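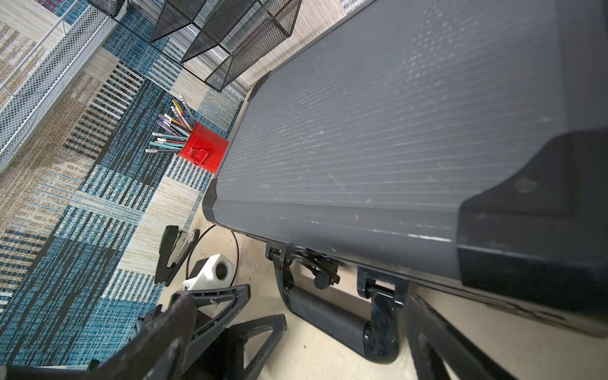 Gevau Workshop Opens Second Phase of Shared Robot Arm Build

The Gevau Community Workshop has begun the second phase of its shared robot arm project, moving from the assembly of the machine to a period of trials with ordinary household and office goods. The arm, known to members as Kusimar, was built over the winter on the workshop's own benches and is now able to reach, close its gripper and return to rest under program control.

Kusimar is a tabletop arm with a two-finger gripper and a small camera fitted at the wrist. One finger follows an open triangular pattern, chosen by the build group after an earlier solid pair proved too heavy for the wrist motor. Most of the structural parts were printed on site. The motor controller was supplied by Wokier, a local electronics firm that has supported the workshop's evening program since it opened.

Trials are being held at floor level as well as on the bench. The current set of objects includes a hard-shell case with a carrying handle, a red metal cup of pencils and pens, a black stapler and a wire mesh desk organizer, all laid out on a patterned rug. The build group selected goods of this kind to give the arm a mix of sizes and surfaces. Wire mesh has been of particular interest, as the open grid gives the wrist camera little solid surface to work from. Thin cables present a similar difficulty and will remain part of the layout throughout the phase.

The rug was also a deliberate choice. During the first phase, all testing took place on a plain gray mat, and members found that settings tuned on the mat did not carry over well to a busier background. The group has since rewritten the part of the software that separates an object from the surface beneath it. The new version is in use on both workshop computers, and the earlier one has been kept for comparison.

Members have agreed on a target of 200 recorded attempts for each object before any further changes are made to the gripper. An attempt is entered in the log whether or not the object is lifted, together with the finger opening and the position of the arm at the start. The first phase closed with 467 attempts in the log. Those records are open to all members and may be copied for private study.

Material costs for the arm have been met from the workshop's general fund and from a grant by the Seppälä Foundation, which supports technical hobbies in the region. The grant covers replacement motors, printing material and a second wrist camera. It does not extend to tools for individual use, and members who wish to build their own copy of the arm at home are asked to buy their parts separately. A parts list and a set of print files are held at the front desk.

Several home builds are already under way. The workshop has set aside the small meeting room on project evenings for members who want help with wiring or calibration. Those attending should bring the arm with its power supply and, where possible, a note of the controller settings in use. Up to 50 places are available over the course of the spring – builders who have not yet received help will be given priority.

The workshop reminds all participants of the rules that apply when the arm is powered. Hands are to be kept clear of the fingers while a program is running, and the stop switch must be within reach of the person at the keyboard. Loose sleeves and lanyards are not permitted in the test area. Anyone under the age of 16 must be accompanied by an adult member.

The second phase is scheduled to run until May. A short report will then be placed in the workshop library, along with revised drawings of the fingers if the trials show that changes are needed. An open evening is planned for the same month in Room 202, beginning at 6:30 p.m., where visitors will be able to see the arm at work and speak with the build group. Admission is free, and registration is handled at the front desk.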